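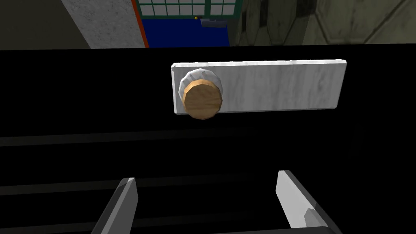 The email from Mulberg said withdrawals would close at the end of the month. My father had been dead since April and the email came to his address, which I was still checking on his old laptop at my kitchen table.

I knew he had an account there. He had talked about it at Thanksgiving, the way he talked about the price of propane. He bought a coin called Allent because a man at the transmission shop had bought it, and he kept buying it out of every paycheck until he retired. My sister thought he had sold. I thought so too, but I had never asked him.

The laptop remembered his password. The account page loaded slowly and showed a balance of zero and a list of old transfers, seven in all. They went out to an address made of letters and numbers. The last was dated the winter before he got sick.

I called my sister and read her the first few characters.

"So where did it go?" she said.

"To him, I think. I think he moved it to his own wallet."

"Where's the wallet?"

I told her I would look. She said to look in the garage, because he never threw out a box in his life. I spent the weekend out there. I found the manual for a snowblower he had given away before I was in high school. I found our report cards, and a coffee can of keys, none of which had labels. I did not find anything that looked like a wallet. I wasn't sure what one looked like.

On the second day I found it in his tackle box, under the tray with the spinners. It was a small gray thing like a thumb drive, with a screen, wrapped in a sandwich bag. I plugged it in and it asked me for a PIN. I tried his birthday and it told me I had used one try.
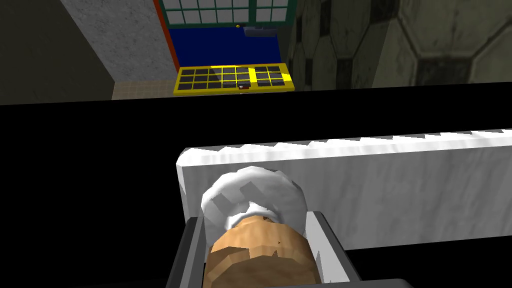 *White ring-shaped top in front of a long marble-textured bar. Computer render.*

I put it back in the bag and sat there for a while.

The company that made it had a help page, and I read the whole thing that night. It said that after too many wrong tries the device would erase itself. That wouldn't matter, it said, if you had the recovery words. You could buy a new device, type in the words in order, and everything would be there again. There was a list of common questions at the bottom, and I copied one of them onto the back of an envelope so I could read it to my sister. 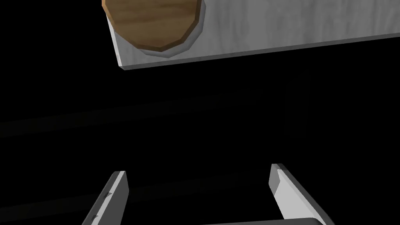 Can the company look up my recovery words if I lose them?

The words are made on your device and are never sent to us, so we have no copy to give you.

She asked me to read it again. Then she asked what the coins were worth, and I told her. She was quiet, and I could hear her dishwasher going.

"That's the roof," she said. "That's Mom's roof."

"I know."

"He would have written it down. He wrote everything down."

He did. He wrote the mileage in the truck every time he bought gas. He wrote the date on batteries. I said I would go over to the house again, and this time I would do the desk.
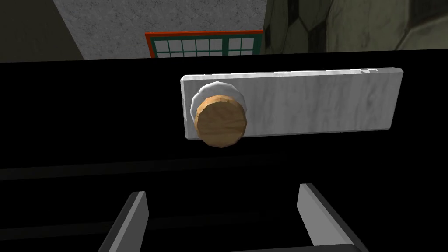
**From the fiction desk, Trelisard** | Mon 6 July

My mother let me in and went back to her program. She didn't know about the coins. My sister and I had agreed not to say anything until there was something to say.

The desk had four drawers. The top ones were bills and stamps. In the bottom one were his gas notebooks, held together with a rubber band that broke when I touched it. I sat on the floor and started with the newest. Each page had a date, a mileage, gallons and a price, and sometimes a word after the price. I had seen those words before and figured they were towns or jokes or things he meant to pick up. Ladder. Velvet. Orange.

I turned back a page. There was another one. They came at the end of the line every time, in the same pencil, all through that winter, and before that winter there weren't any.

I copied them onto a sheet of printer paper in the order he had bought the gas. When I was finished I counted them, and I was two short of what the help page said there should be.

I went out to the truck. My mother had been driving it to church, and the notebook he was using when he died was still in the visor. The first page had two fill-ups on it. I read them in the driveway with the door open.

When I came back in, my mother had muted the television.

"Did you find what you wanted?" she said.

I said I thought so. I asked if she still had the number for the roofer, and she told me it was on the refrigerator, under the magnet from the credit union.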